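Small Desks with a Hutch: Drawers, Cubbies and the Writing Surface

Filed under: Furniture care, Desks
Text: Thư Lý. Checked by Aksel Ravn.
Read 2,527 times

These notes cover the light type of writing desk with a raised hutch at the back and shallow drawers under the top. Most of them apply to any painted or coated desk of similar layout. Where a measurement is given, it comes from the Dirnstead desk in our workroom. Measure your own before cutting anything.

Before you start

Tools and supplies:
Tape measure, marked in millimeters on at least one edge
Two microfiber cloths
Dish soap, a few drops in a quart of lukewarm water
Soft paintbrush, 1 inch, dry
Screwdriver to fit the knob screws
Paraffin wax or a plain white candle
Drawer liner, non-adhesive
Shallow tray or shoebox lid for loose items

Allow 40 minutes for a full pass on a desk with two drawers. A first pass on a neglected desk takes longer, mostly in the drawers.

Order of work

Work from the highest shelf down. Dust from the hutch lands on the desktop, and dust from the desktop lands in any drawer left open, so the drawers come last. Keep them shut until the top is finished.

1. Take everything off the hutch and put it on the floor or on another table. A vase should be emptied or carried separately.
2. Brush out each cubby with the dry paintbrush, back corners first.
3. Wipe the cubbies with a damp cloth and follow at once with a dry one.
4. Clear the desktop into the tray. Pens, caps, clips and scraps all go in together. Sorting is a separate job.
5. Wipe the desktop in long overlapping strokes along its length.
6. Open one drawer, empty it, clean it, close it. Then the next.
7. Sort the tray.

Step 6 is the one people shorten. With both drawers out, a light desk with thin legs carries a good part of its weight forward of the front legs, and leaning on a drawer front in that state can tip it. A hutch raises the center of gravity further. If the maker supplied a wall bracket, fit it.

Drawers

Pull the drawer to its stop and look along both runners. Gray dust packed at the rear of the runner is the usual cause of a drawer that closes short. Remove it with the paintbrush, then a cotton swab. Metal runners get nothing further. Plain runners without metal get one pass of paraffin wax on each bearing surface, rubbed thin with a fingertip.

Oil should be kept out of a desk drawer altogether. It collects dust and marks paper.

Inside white drawers the common marks are graphite, ballpoint and rubber residue from old bands. Graphite comes away with a clean white eraser. Ballpoint usually responds to rubbing alcohol on a cotton swab, but alcohol will dull some paints, so test at the back where the box is hidden. Rubber residue is lifted with the edge of a plastic card and then washed.

Knobs: hold the knob from outside and tighten the screw from inside. If it works loose again within a month, take it out and add a thin spring washer under the head. Threadlocker is excessive for a part that may be changed later.

Cutting a liner

Measure the inside width at the front and at the back. Inexpensive drawers are often slightly out of square, and ours differs by 2 mm. Use the smaller figure. For an inside width of 348 mm the liner is cut to 346 mm, which lets it lie flat without curling at the sides. The depth is treated the same way.

Cut with a knife against a steel rule, on scrap board. Scissors leave a wavy edge on anything thicker than paper. Let a rolled liner rest under books overnight before trimming.

Non-adhesive liner is preferred throughout. Self-adhesive film is difficult to remove from painted surfaces and usually takes some of the finish with it.

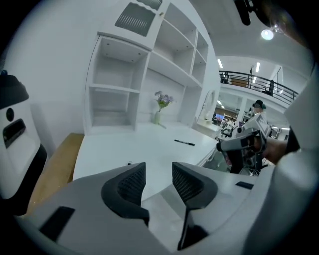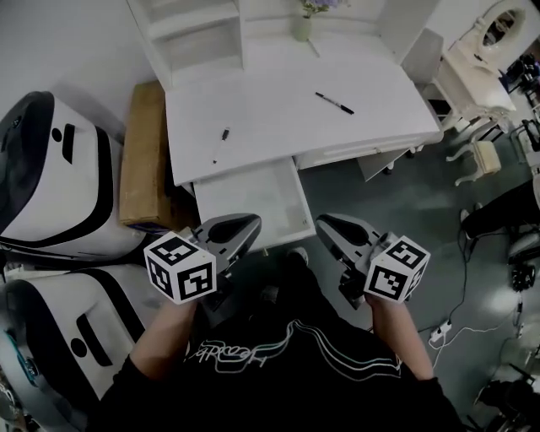
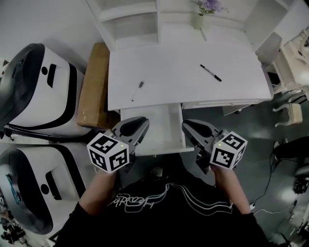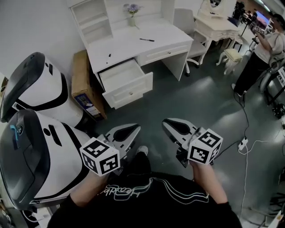
White desk with raised shelving and a small vase of purple flowers. A black marker lies on the desktop in all four views.

What belongs on the top

A working surface should hold the items in use that day and perhaps one fixed object. Ours is a vase. Fixed objects go at the back, against the hutch or the wall, where a forearm does not reach them. Water is the main risk to a coated top. Keep the level at half the height of the vase and dry the base after each refill. A cork or felt disk under the base prevents rings, provided it is checked for damp once a week – wet felt left in place is worse than no felt.

Pens left lying on the top are a minor matter unless uncapped. Permanent marker on a white surface should be treated the same day:

Wipe first with a dry cloth. Some of it may lift.
Apply rubbing alcohol to a clean cloth, never directly to the desk.
Dab from the outside of the mark toward the center, turning to clean cloth each time.
Wash with soapy water and dry.

If a shadow remains, stop there. Melamine foam will remove it along with the gloss, leaving a dull patch that shows in side light from every seat in the room.

Markers with a felt tip keep best lying flat. Stored tip up they dry at the nib, and stored tip down some types flood the cap. The front drawer is suitable. Ballpoints and gel pens may stand in a cup, tip down. Loose caps go back on a pen or into the trash; a cap kept in case its pen turns up will be in the drawer for years.

Assigning the cubbies

Open compartments look orderly only when each has a single use. Tomomi Miyazaki set ours up as follows, and the arrangement has held since June:

Lowest cubbies, left: paper in current use, laid flat
Lowest cubbies, center: notebooks, spines outward
Upper cubbies: reference items, used less than weekly
One cubby: left empty on purpose

The empty one takes whatever is on the desk when the surface is needed for something else. It is cleared at the end of the day. If it is never clear, there is too much at the desk for its size and something should move to a cabinet.

Boxes and bins inside cubbies waste width. Where they are needed for small items, choose straight-sided ones and leave finger clearance at the top. Tapered bins lose almost 40 percent of the floor area in a small compartment once two are placed side by side. Khải Tô measured this with the Ornier bins we had on hand and we have since given them away.

Heavy items do not belong in the upper hutch. The shelf pins on light furniture are short, and a shelf that has bowed will not recover when the load is removed. It can be turned over, which gives it a second service life, if both faces are finished.

Dividing a shallow drawer

A shallow drawer handles one layer of objects. Anything stacked is lost. Dividers can be made from corrugated card in half an hour:

1. Lay out the contents on the floor in the groups you use.
2. Measure the longest item in each group and add half an inch.
3. Cut strips 40 mm high, or 5 mm less than the clear height of the drawer if that is lower.
4. Notch the strips halfway through where they cross and slot them together.
5. Set the grid on the liner. No glue.

Put the group you reach for most at the front. Long items run side to side if the drawer is usually opened only partway. Run them front to back if it is pulled fully out each time.

Khải Phí replaced the card with thin basswood after the first year. It looks better and performs the same.

Weekly and monthly upkeep

Every Thursday: clear the top, empty the spare cubby, dry-dust the hutch, check pen caps. Five minutes.

Monthly: wipe all surfaces, vacuum behind and under the desk, check the knobs, check the legs for wobble.

Twice a year: full pass as described above, including runners. Retighten the bolts joining the hutch to the desktop. They should be snug by hand with the short hex key, with no further quarter turn. Overtightening crushes the board around the insert, and the repair is troublesome.

Leveling

A thin-legged desk on a hard floor seldom stands level at the first attempt. Close the drawers and place a round pencil on the top, parallel to the front edge. If it rolls, shim under the low legs until it stays. Then turn it 90 degrees and repeat. Drawers that drift open by themselves are nearly always a leveling problem and do not call for catches.

Use hard plastic shims. Folded card compresses, and the desk will be out again within weeks.

Questions received

A reader at Grundgate writes that the drawer on her desk rubs on one side only. Check the level first, then look for a runner screw standing proud. On the left runner of the Dirnstead the rear screw is the usual offender, and it is reached by removing the drawer completely: pull to the stop, lift the front, and draw it forward.

Another reader asks about repainting. It can be done, but the drawer edges need a clearance of at least 1 mm per side before the new coat, and many desks do not have it. Leave the sides of the drawer boxes unpainted. The Henriques touch-up pen is adequate for chips on the front edge of the top; apply it in two thin coats with a day between them.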